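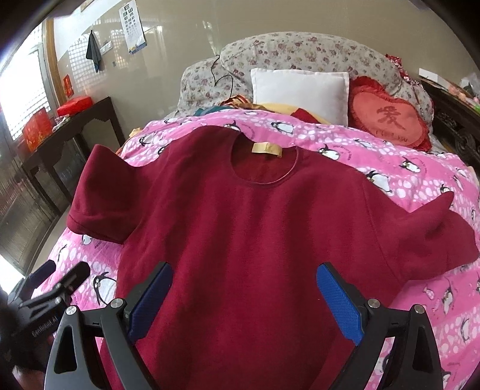

2.2 Rules for recording garment handling in homes

The Praden protocol was written for operators who work in private homes with a pair of hand-held grippers. Earlier guidance at Tururstead assumed a laboratory table, a plain backdrop and a fixed light. None of these can be expected in a bedroom, and a rule that asks for them will be ignored or will lead operators to rearrange someone's house. We therefore kept the rules that protect the resident and the usefulness of the record, and dropped the ones that only made the recordings look alike.

The protocol has 34 rules. Most deal with consent, storage and device checks and are covered in the next section. The rules below deal with the handling itself.

Work surface. The operator uses the surface the resident would normally use for the task. For folding clothes this is often a bed. Printed bedding is allowed, even where the print is dense or carries lettering. Pillows, other clothing and furniture stay where they are unless they block the operator's arms. Sharp objects, open liquids and medicines must be moved by the resident before recording starts, never by the operator.

Start state. The garment is laid out flat with the collar facing away from the operator. Sleeves do not have to be straight. A sleeve that is folded back or a corner that lifts off the surface is an acceptable start, and it is entered in the log as "partial" so that later users can select for it. Operators may not smooth the garment by hand once recording has begun.

Contact. Both finger pads should meet the cloth before the fingers close. Closing on the edge of a pad gives a grip that is hard to label and tends to pull the knit. On thick bedding the operator should also check that the blanket has not been picked up together with the garment. If it has, the fingers are opened and the grip is made again. The failed grip is kept in the record and marked.

Second gripper. An operator carries 2 grippers, one in each hand, and both stay switched on for the whole task, including the parts where only one is in use. In the first draft the idle device could be set down. Reviewers at Sekiguchi pointed out that this left gaps in one of the two streams, and the rule was changed. The idle gripper is now held near the garment, clear of the other device's fingers.
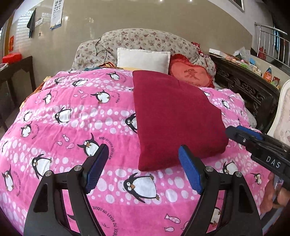 Hands. Fingers and hands may appear in view where they hold a device. They may not touch the garment. This wording replaced a stricter rule under which any visible skin caused a recording to be rejected. Figure 2 gives a case that passes under the new wording: a folded dark red cloth lies on a pink printed blanket, and part of a hand can be seen around the lower part of the second gripper at the right.

End state. Recording stops when the garment is folded, both grippers are open and neither pad is pressing on the cloth. The protocol does not ask for a set fold. Ponex asked for one during the comment period so that results could be scored against a template, but folding habits differ between households and we judged that a template would push operators toward unnatural motions. The end state is instead scored by 2 raters who see only the final view and work apart from each other. Where they disagree, the recording is kept and both scores are stored.

Objects in the background. Wall charts, calendars, decorations and cushions with writing on them are common in homes. The protocol allows them if they do not show a name, an address or a face. The operator checks the room with the resident first, and the resident may ask for any item to be covered or for a recording to be deleted.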